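Where Does the Money Go? Child Sponsorship and the Cerley Schools Appeal

Final project report, Development and Charity module

1. Why I chose this topic

My family's church has supported the Cerley appeal for as long as I can remember. A child's name goes on a card, the card goes on a fridge, and a payment leaves a bank account every month. I had never heard anyone ask what happened next. When the module asked us to look at a form of faith-based giving, I wanted to see whether the claims made for sponsorship stand up, or whether they are mostly repeated because they feel good.

The appeal is run by Strebel, a small Christian charity that works with one partner, Batance, in the district of Prukska. Strebel says that sponsors "change one life at a time". I tried to find out what that means in practice.

2. What I read and who I asked

I used Strebel's last 3 annual reports, its newsletters, and the leaflets handed out at church. I also sent a short set of questions to sponsors and got 17 replies. This isn't a large number, and people who answer a survey about their giving are probably the ones who feel best about it. I wrote to Batance twice and had one reply, which thanked me for my interest and attached a leaflet I already had.

3. What the charity claims

The main claim is that each sponsored child stays in school. The latest report says 3,884 children were "reached" in the year. I spent far too long on that word. In one newsletter it means children with a sponsor. In the annual report it seems to include anyone who came to a holiday Bible club, even for one morning. If a child who sang songs on a Thursday counts the same as a child whose fees were paid for the year, the total tells us very little.

The reports don't say how many children left school early, or how many would have stayed in school without any help. There is no comparison with nearby villages. I don't think anyone is hiding anything – the questions just don't seem to have been asked.

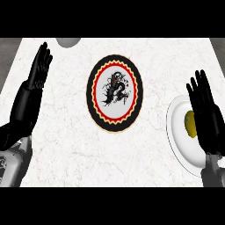 The money itself is also hard to follow. Sponsors pay £30 a month, and most of those who replied to me believed that all of it went to "their" child. The small print says gifts are pooled and spent on the whole community. Pooling may well be fairer, as it avoids one child getting shoes while a brother goes without. But then the letters and the photo cards give a false picture of how the scheme works, and I think Strebel should say so on the front of the leaflet.

4. What sponsors told me

Nearly everyone mentioned the letters. Several said they prayed for the child by name, and one had kept every drawing. I don't want to sneer at this. It clearly matters to them, and a person who prays for a family in Prukska is at least thinking about Prukska. My doubt is whether the warmth of the link has taken the place of evidence. When I asked how they knew the scheme was working, the most common answer was some form of "you can tell from the letters". The letters are written with help from Batance staff, and a few phrases turn up word for word in those I was shown.

5. Faith and checking

One reply said that giving should be done in trust and that my questions missed the point. I took this seriously. There is a strong strand of teaching about giving quietly and without expecting a return. There is also plenty in the New Testament about handling gifts in a way that can be seen to be honest – Paul takes some trouble over this in 2 Corinthians 8, where others travel with the collection. I can't see that asking for clear accounts shows a lack of faith.

6. Limits and findings

I haven't visited Prukska and I have heard from no sponsored child or parent, so half the story is missing. I can't say the scheme fails. I can say that the published material doesn't show that it works, and that "reached" should be either defined or dropped. Strebel could start by printing the number of children whose fees were paid, next to the number who finished the year.

My parents are still sponsors. They have asked Strebel for the figures and are waiting for an answer.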